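Speaker notes — Collecting driving examples on ordinary streets
Emiliano Salinas
Last updated: 8 March 2023

Slide 1. Say who I am and what the talk covers. I run data collection for Mirnel, the small ground robot. The talk is on how we gather examples for the steering model. Model design is Verbeke's half of the session, so send those questions over there.

Slide 2. Start with the count. We have 617 runs from December until now. A run is one person driving the robot by remote from a start point to an end point, with the video and the stick positions saved together. Most runs are short. Pause here, people usually want to write the number down.

Slide 3. What we keep and what we throw out. We drop a run if the video and the controls drift apart, or if the driver stopped to talk to someone and forgot to end the recording. We do not drop a run because the driving was a bit crooked. The model needs to see someone get off line and come back. In the first month we cleaned those out and had to ask for them again — 200 runs' worth of corrections, gone from the training set. They were still on the old drive, luckily.

Slide 4. Streets. Brick paving, walls on both sides, a strip of grass along the foot of the wall, gates here and there. From the robot's height a road like this is mostly ground. The joints between the bricks are strong close up and fade out farther ahead, so the model can't count on them for distance.
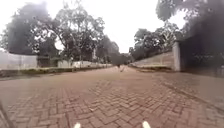

Slide 5. Drivers. We had 3 at first and all of them liked the middle of the road. The model learned the middle of the road. When we put it down near an edge it had no idea what to do. Now the start position is on a card and the driver has to use it, even if it looks silly. We have 16 cards. Mention that Dranus printed them and that the first set had left and right swapped.

Slide 6. Image quality. We train on small, soft pictures on purpose. Walls and trees turn into patches of color and the model still steers. Someone will ask about reading signs. It doesn't, and we haven't tried.

Slide 7. Labels. The stick position is the label for steering. Gates and side openings get marked by hand afterward in Dikolier. Slow work. If time is short, skip the screen recording and go straight to the next slide.

Slide 8. Next: more runs at dusk, more starts at an angle, fewer long straight stretches. Leave this one up during questions. Water is under the lectern.

Filed under: Talks, Robot learning, Data collection
Contact | Copyright Mirnel project | Back to top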